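Home | About the lab | Projects | Open day | Publications | Find us | Contact

Filed under: Visits and open days

Open day at the Rekside handling lab: frequently asked questions

The questions below come from the bookings inbox and from the visitor desk. Answers were written by Ivan Lysenko (demonstrations) and checked by Dušan Rusnák (site safety). This page replaces the one used for the June visit.

When does the open day start and finish?

Doors open at 10 am and the last visitors are let in at 3 pm. Demonstrations run on the hour and last 25 minutes. Between demonstrations the benches are reset and the hand-held tools are put on charge, so there is little to see at the benches themselves. The display boards in the corridor can be read at any time.

Do I need to book?

Yes. Booking is by time slot. The capacity of the building on open days is 159 people, staff included, and the desk will turn away anyone without a slot once that figure is reached. A booking covers up to two adults and any children with them. Groups from schools and colleges should write to the desk and not use the form, as the form has no field for a group.

I booked but have had no confirmation. What should I do?

Look in your junk folder first. The confirmation is sent by the Claltow booking system and some mail services hold it back. If nothing has come after a day, write to the desk with the name used for the booking. Please do not book again, as this takes up a second slot.

How do I get there?

The lab is in Privthorpe, on the Rekside site, in the long brick building behind the bus turning circle. Enter by the side door marked D. The front door is for deliveries and is kept locked. There is parking for 9 cars on the site. Two of these spaces are marked for blue badge holders. The public car park by the library is a ten-minute walk.

Is the building accessible?

The demonstration hall, the corridor and the toilets are on the ground floor with no steps. The control room is on the first floor and has stairs only. A screen in the hall shows what is on the control room monitors, so visitors who stay downstairs see the same data. A hearing loop is fitted in the hall. Ask at the desk if you need a chair near the front.

What will be demonstrated?

There are three stations.

Station A is teaching by hand. A member of staff carries out table tasks with a hand-held gripper that has a camera on it. The tasks are ordinary kitchen and desk jobs: putting plates in a rack, moving cutlery, setting out cups, closing a box. Each attempt is recorded as one episode.

Station B is playback and checking. Recorded episodes are shown on a screen with the estimated path of the gripper drawn over them. Staff explain why some are kept and others thrown out.

Station C is the Jurčo arm, a fixed arm on a steel base, running a model trained on earlier recordings. It attempts the same kind of task without a person holding the gripper. It is slower than a person and it makes mistakes. A failed attempt is left to run to its end unless there is a safety reason to stop it.

Why use a hand-held gripper and not move the robot itself?

Speed, mainly. Guiding an arm by remote control takes several times longer per attempt, and the operator has little feel for contact. With the gripper in the hand, the operator notices when a plate starts to slip or when the rim touches the rack. The tool can also be taken into any room, whereas the arm is bolted down. The drawback is that a person can easily reach into places, or turn the wrist in ways, that the arm cannot manage. Operators are trained to stay within limits the arm can follow.

How many recordings are needed?

It depends on the task. For a single well-defined job with a small set of objects, we plan for 1000 episodes before the first training run. Rack loading needs more variety than most: the plate size, the position of the rack and the direction of approach all have to change between episodes, or the model learns one position and fails when the rack is moved.

What are the black and white squares on the fingers?

They are printed markers. Software finds them in the camera picture and works out from their positions how far the fingers are open. This avoids a separate sensor and its cable. The markers must be kept clean and flat. A scratched marker is replaced before the next session.

Why is there food on the bench with the crockery?

The table is laid out with items that have no part in the task being recorded. A model trained only on a bare table tends to do badly in a real kitchen. Items are swapped and moved between sets of episodes.
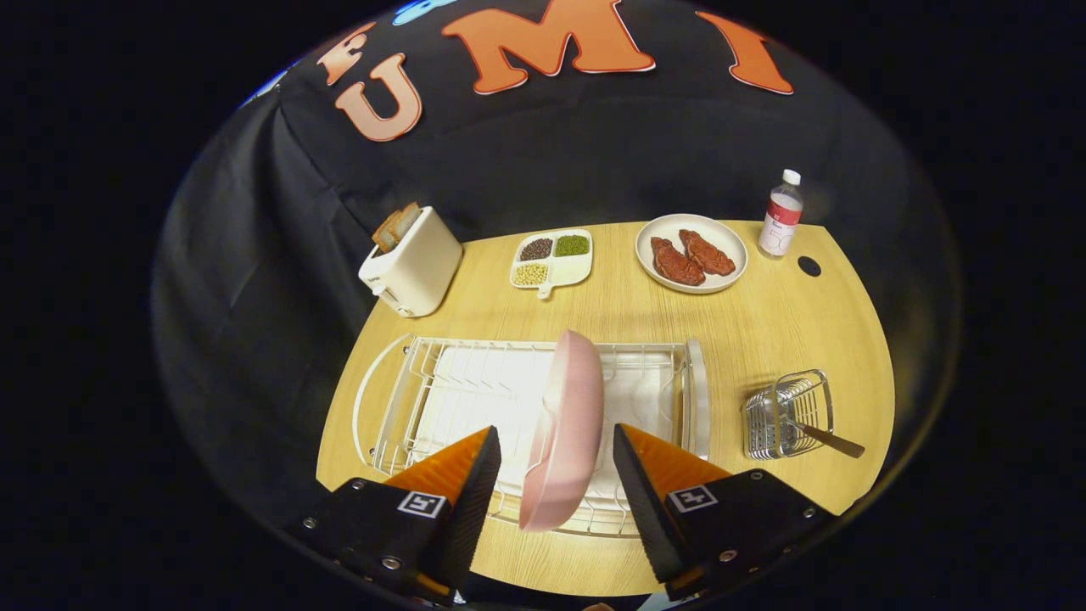
For the plate task, the orange pads have to hold the plate on edge without marking it, and the approach to the rack is made from above so that the plate meets the prongs upright. Glossy plates are the harder case. The rim reflects the lights, and the pads have less to grip. The pads have a texture for this reason, and they are treated as a wearing part.

Why is there a black curtain behind the table?

It hides the rest of the hall. People walking past in the background can upset the motion tracking, which relies on fixed features in view. Visitors at Station A are asked to stay behind the yellow line for the same reason.

May I try the gripper?

Yes, at Station A, in the last ten minutes of each demonstration. Operators will show you the grip and the trigger. Visitor attempts are not kept for training and the recording is switched off. Children under 12 may try it with an adult holding the tool as well - it is front-heavy and tires the wrist.

May I touch the arm at Station C?

No. The arm runs inside a guarded area and stops when the gate is opened. Resetting it after a stop takes several minutes, which comes out of the time for that demonstration.

Can I take photographs?

Photographs are allowed in the hall and corridor, without flash. Flash interferes with the tracking at Stations A and B. Do not photograph the control room monitors. Please ask other visitors before taking pictures of them.

Is it noisy?

The gripper makes very little noise. The arm is louder, chiefly when the brakes release, and the air compressor in the next room cuts in from time to time. Ear defenders can be borrowed at the desk. The 2 pm demonstration is run with a smaller group and without the loudspeaker commentary, for visitors who prefer a quieter session. A printed commentary is handed out instead.

Can I see the data or the software?

A small set of sample episodes can be opened on the computers in the corridor. The software used for playback will be shown at Station B, and staff will answer questions on file formats and calibration. Copies are not given out on the day. Requests from researchers should be sent in writing to Ivan Lysenko, stating the task and the amount of data wanted.

Is there anything to eat or drink?

Tea, coffee and water are on sale in the foyer until 2.30 pm. Food and drink may not be taken into the hall, and nothing on the demonstration benches is for eating.

What happens if a demonstration is cancelled?

Station C is the most likely to be affected. If the arm is out of use, Station B will show recorded runs in its place and the time slots stay the same. Notices are put up at door D and sent by email to anyone booked later that day.

Who do I contact about something not covered?

Write to the visitor desk using the contact page. Questions on safety, risk assessments for school groups and access arrangements are passed to Dušan Rusnák. Allow three working days for a reply, and longer in the week before the open day.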